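Collecting Demonstrations for Grasping Transparent Objects

Student project report, Brindham Robotics Teaching Lab
Author: Tarık Oral
Supervisor: Gönül Değirmenci

1. Aim

The project set out to build a set of demonstrations for training a grasping policy on clear objects. Depth sensors give poor readings on such objects, so we used color images only. The policy itself was trained by the Nellotach group after we handed over the data. This report covers the collection work and the checks made on the files.

2. Setup

The arm is fixed to one end of a perforated metal table. A small camera sits at the wrist and moves with the gripper. Joint positions, gripper opening and camera images are logged together, and each log is cut into episodes afterward. An episode starts when the operator presses the foot switch and ends at the second press.

The arm was driven by hand with a leader device built by an earlier student group and known in the lab as Bernard. Bernard has some play in its last joint, which shows in the logs as a small oscillation when the operator holds still. We did not filter it out. The training side asked for raw values.

3. Procedure

Each episode is one attempt at one object. The operator places the object by hand, moves the arm to a start pose, presses the switch, approaches, closes the gripper, lifts, and presses again. Start poses were drawn from a list of 60. Objects were changed after every 100 episodes, counting failed ones.

Failed attempts were kept and given their own label. In the first week they were deleted on the spot, and that week is underrepresented in the failure class as a result. The labels are:

success: object lifted and held until the second press
slip: object left the table and was lost
miss: gripper closed without holding the object
abort: operator stopped for any other reason

Labels were entered by the operator straight after the episode and checked later by a second person from the images. Where the two disagreed, the second label was used.

4. Data collected

We recorded 2,565 episodes. Of these, 1,289 were labeled success. The rest are split across the other three labels, with miss the most common. Morning sessions had fewer misses than late ones, but operators were not rotated evenly, so we draw nothing from this.

Two problems came up in checking. The clocks on the arm controller and the logging computer drifted apart over long sessions, and episodes recorded before we noticed had to be realigned using the gripper closing event. The other problem was image quality. The wrist stream was compressed before it was saved, and at the bitrate we started with, fine texture broke into blocks.

The table makes this worse. A regular grid of holes costs many bits to encode, and a clear object on top of it adds very little contrast of its own.
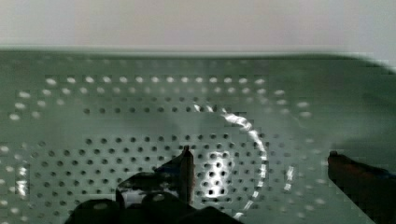

With the clear object between the fingers, the rim is readable mostly from its highlight on the right, and the holes show through with little distortion. The bright patch on the metal inside the circle is a stronger feature than most of the outline. Along the right side the grid smears out.

Türkmen, reading a draft of this section, objected that a policy trained on such images may learn the highlights and lose the object as soon as the lamp is moved, and asked why the lighting had been held fixed for the whole collection. We had fixed it to keep sessions comparable. The point stands, and the data set contains no episodes that would answer it.

5. Changes for a second round

The bitrate should be raised before the first session, and the clocks synchronized at the start of every session. Lamp position should be varied and logged as a field in the episode header. A plain mat could replace the bare metal for part of the episodes, so that the effect of the background can be measured separately. Bernard's last joint needs a new bushing; the part was ordered in May and had not arrived when this was written.

The label sheet and the realignment script are stored with the data.

Related reports
Calibrating a wrist camera against a hole grid
Bernard: build notes for a low-cost leader arm
Operator fatigue in long teleoperation sessions
Labeling failed grasps: a short guide

Brindham Robotics Teaching Lab | Contact | Copyright the authors | Back to top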